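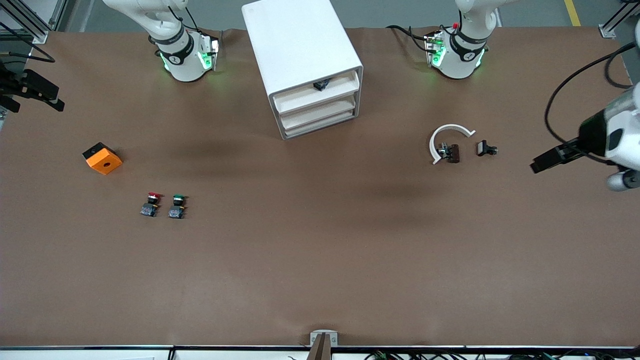 Wolow Bench Paper is a plain brown covering paper supplied on the roll for workshops, teaching rooms, packing departments and repair counters. It is made at our Skondale works and is intended for surfaces that are in daily use and must be kept free of scratches, ink, glue and light oil. A wide rectangular workbench covered in brown paper, as shown, gives staff one continuous working area on which small items are easily seen and from which dust and offcuts can be gathered up with the sheet. The paper may be written on in pencil or ballpoint, and many customers mark out work areas directly on it.

453 shares

Sizes and supply

The standard roll is 736 mm wide and carries 300 metres of paper on a rigid card core. Benches deeper than the standard roll may be covered with two lengths laid side by side, with the rear length placed first and the front length overlapping it. Wide rolls are made to order and are cut to the width stated by the customer. We ask that benches be measured at both ends before an order is placed, as older furniture is often not square.

Rolls are sold singly or in cartons of 3. Each roll is wrapped and labelled with its width, length and batch mark. Customers who need an exact match of shade between deliveries should quote the batch mark when ordering again. Brown paper varies slightly in colour from one making to the next, and a difference in shade is not regarded as a fault.

Laying the paper

The bench should be clean, dry and cleared of fixings that can reasonably be removed. Unroll the paper with the smoother face upwards and allow it to lie for a short time before cutting. It may then be folded under the edge of the bench and held with tape or clips. Staples are not recommended on veneered tops. Where a fixture cannot be moved, cut a straight slit from the nearest edge, pass the paper round the base and tape the slit closed.

Worn areas can be patched, although a full change generally gives a better surface. In schools and colleges the paper is commonly changed at the end of each term. In repair rooms it is usually changed when marks begin to be mistaken for parts.
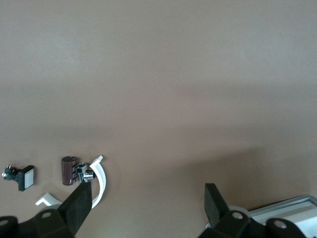 A plain surface is of particular value where small components are sorted by hand, and for this work we advise a single layer pulled flat, with no overlap within the sorting area. Screws and pins tend to collect at a seam. The paper has no anti-static treatment and should not be specified where such treatment is required.

Accessories

The Jibrin wall holder accepts one standard roll and is fitted with a steel tear bar. It should be fixed to a solid wall at the end of the bench, so that the paper can be drawn along its length. The holder is supplied without screws. A replacement tear bar is available separately and can be fitted with an ordinary screwdriver.

Storage and disposal

Store rolls upright in a dry room, away from radiators and outside doors. Paper that has become damp will ripple and should not be laid. Clean used paper may be placed with other waste paper for recycling. Paper soiled with oil, solvent or paint must be kept apart and handled under the customer's own waste arrangements.

Ordering

Orders are accepted from account holders and from schools on an official order form. Deliveries in the north are made by our own vehicles from Skondale, and all other deliveries are handled by Pindura. Prices are reviewed each April. Sample sheets are sent free of charge on request.

Page revised 19 December 2022

3 comments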